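Typology (photography)

I'm writing this entry because Bình Quan asked me to, and because I can't stop talking about typologies! A typology is a set of photographs of one kind of thing (water towers, front doors, plates), all taken the same way so you can compare them.
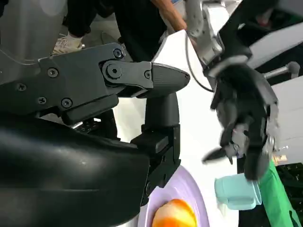
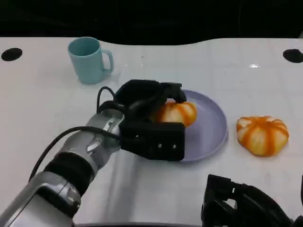
A pale plate with a rim, two views.

History in Zallmont

The one I know best is Sơn Đồng's Derkedgate series, 419 pictures of garage doors, shot over 14 winters under flat gray skies. I saw 300 of them hung in a grid at the Khương gallery and went back twice, mostly for the bottom row.

Method

Keep the distance, height and light the same, and pick a dull day. Sơn used one lens throughout, a battered Plarnik, and threw out anything with a hard shadow (I'm much less strict, I'll admit).

Display

Grids are the usual choice, though books work well too. The Derkedgate book had a run of 2,000 copies, and mine has a coffee ring on the cover.

See also: Serial photography; Contact sheet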